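Kuswood 2.0 is out, and it finally knows where the edge of a dress is

Turham, December 16, 2022

We make software for robots that handle cloth, and today I get to tell you about the biggest release we've put out since we started. Kuswood 2.0 is available now to all current license holders, and to new customers from Monday. I've been writing these announcements for the company since the first version, and this is the one I've looked forward to most!

If you haven't met us before, Kuswood is a planning and perception package. You give it camera views from the wrist of an arm, and it gives you back a place to grasp, a direction to move and a guess at how sure it is. It doesn't care much which arm you own. It does care about fabric, a lot, and fabric is rude to software. A box has corners you can find again after you bump it. A black dress on a bed has a shape for as long as you leave it alone, and then it has another one.

The old version was fine with towels. Give it a flat, light-colored rectangle and it would fold all day. Dark clothes were our sore spot, and customers told us so (some of them at length, thank you). Folds in black cloth hardly show up, the hem melts into the body of the garment, and the planner used to pick a point in the middle of nowhere and tug.

So we went back and trained on the hard stuff. The new grasp model learns from people working with hand-held grippers in ordinary bedrooms, on real bedding, with other things lying around. The camera rides on the tool, so the software learns from a view much like the one it will have later on an arm.

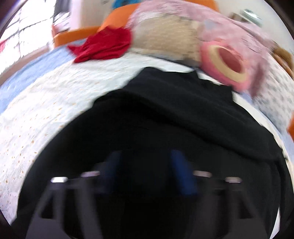 Bednárik wrote to us during the beta that the confidence score was the part their team ended up using most, ahead of the grasp points themselves. They had set their arm to stop and look again whenever the score dropped, and they asked us to make that a built-in setting so other people wouldn't have to script it.

We did. It's called Second Look, it's on by default, and you can turn it off with one line in the config file if your cell is short on time.

Now the numbers, which I know some of you scrolled down for. The training set for this release has 121 hours of new recordings in it. On our in-house test of dark garments, the edge finder picked a usable hem or seam on the first try in 82 percent of attempts. I'd love that to be higher. Thin straps and rolled collars still trip it up, and we've listed the known weak spots in the release notes so you can plan for them.

The other big piece is two-handed planning. Until now Kuswood treated a second gripper as a sort of paperweight. In 2.0 both tools share one plan, and either can hold while the other pulls, smooths or regrasps. It sounds small. It took us most of the year — the timing code was rewritten in May and then again over the summer — and I think you'll feel the difference on long garments right away.

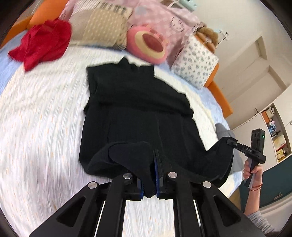
Two hand-held grippers at work on a black sleeveless garment.

We've also cleaned up the tooling. The replay viewer now shows the wrist view and the planned motion side by side, so when a grasp goes wrong you can step back and see what the planner thought it was looking at. Labels can be fixed right there in the viewer. Exports open in Saston without a converter, which was the top request on our support page, and the installer no longer asks you the same question twice. (Sorry about that one.)

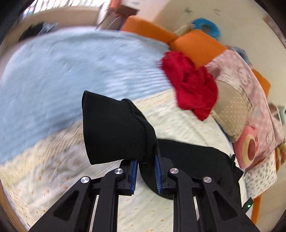 Blue-padded jaws gripping the edge of a black fabric item.

A few practical things. Kuswood 2.0 is a free upgrade for anyone on a current license. Older calibration files will load, but please run the new calibration anyway. It takes 20 minutes and the two-handed planner is noticeably better behaved afterward. Version 1 will keep getting fixes for another 7 months, so there's no need to switch over the holidays if you're in the middle of something.

We're running online walkthroughs in January for people who want to see the planner on their own recordings. Bring your worst ones! Sign-up is on the Turham website under Events, and seats are first come, first served.

Press questions, review licenses and larger versions of the pictures: use the press form on the Turham website. I read everything that comes in there and will get back to you.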